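Massawe Lane Allotment and Garden Society
Minutes of the ordinary meeting held on December 24, 2024, in the back room at Massawe Lane 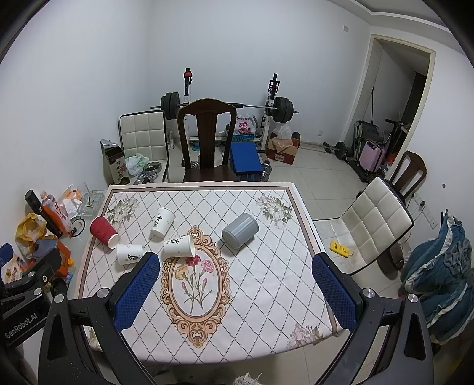
The meeting opened at ten in the morning. The chair thanked members for coming out on the holiday and said business would be kept to what could not wait until the new year. The minutes of the November meeting were read and agreed with one correction: the plot given up on the Kilamo side was plot 40, not plot 14. On the show table for the summer, the show secretary asked for a decision on cut flowers, which had been left open last time. She pointed to the carnations printed in the middle of the tablecloth, one red, one pink and one yellow-orange, and proposed that the carnation class should ask for the same, three blooms in three different colours, in place of the present vase of any number. Two members felt yellow would be hard to come by on our soil. The proposal was carried with one against. The schedule will be changed before it goes to print.

Matters arising

Water butts. The two butts by the lower gate have been moved on to slabs. One tap still drips and needs a new washer.

Lost keys. Two sets have come back since November. A third set is still missing and the holder has been written to again.

Bonfires. A complaint from a house on Grirnine Road had been answered by letter. Members are reminded that fires may only be lit after dusk and never when the wind is towards the road.

Site report

The main path between the Kilamo side and the top hedge is soft after the rain and barrows are cutting it up. The site secretary had priced 6 tonnes of crushed stone from Famitz, delivered to the gate. It was agreed to order in February when the lorry can turn without sinking. Until then members should use the side path.

Rats have been seen near the compost bays. Cooked food must not go into any bay. Bays three and four will be emptied and turned in January. A member asked if the bays could be lined with wire mesh. The site secretary will find out the cost and report back.

The hedge on the east boundary has been cut on our side. The far side belongs to the school and the school has been asked when it means to do its share. No reply so far.

Plots and waiting list

All but two plots are let. Plot 40 has been offered to the next person on the list, who has until the middle of January to reply. The other vacant plot is badly overgrown with bramble and it was agreed to split it into two half plots once cleared. There was some talk about whether half plots should pay half the water charge or the full charge. It was agreed that they should pay half.

One plot holder has not worked the ground since spring. A first letter has gone out under rule nine. The member has been unwell and has asked for more time. The meeting agreed to wait until the end of March, and a neighbour on the next plot offered to keep the weeds down meanwhile.

Money

The balance in the current account stood at £113 after the insurance was paid. Rents fall due in January. The deposit account has not been touched. It was agreed to spend up to £200 on the shared seed potato order, to be paid back by members when they collect. First earlies and maincrop only this year, as the second earlies were left over last time and had to be given away.

Seed order

The Grirnine catalogue order closes on the second Friday in January. Forms are in the hut. Please write the page number as well as the name, and put your plot number on every sheet. Onion sets are to be ordered separately and will come in March.

Summer show

Besides the carnation class, the following changes were agreed. The runner bean class goes down from nine pods to six. The jam class is split into jam and marmalade. Children's classes are free to enter. A request for a class for the longest bramble was not taken up.

The judge for vegetables is willing to come again. A judge for flowers is still needed and members are asked to put names forward.

Any other business

The strimmer is to go for service in January and will not be on loan that month.

A member asked for the hut to be opened on Sunday mornings through the winter. The hut will open every other Sunday from ten until noon, if enough people put themselves down on the rota pinned inside the door.

The lock on the Kilamo gate sticks in frost. Please do not force it. Oil is kept on the shelf in the hut.

The next meeting will be in the same room on the last Tuesday in January at seven in the evening.

The meeting closed at ten past eleven.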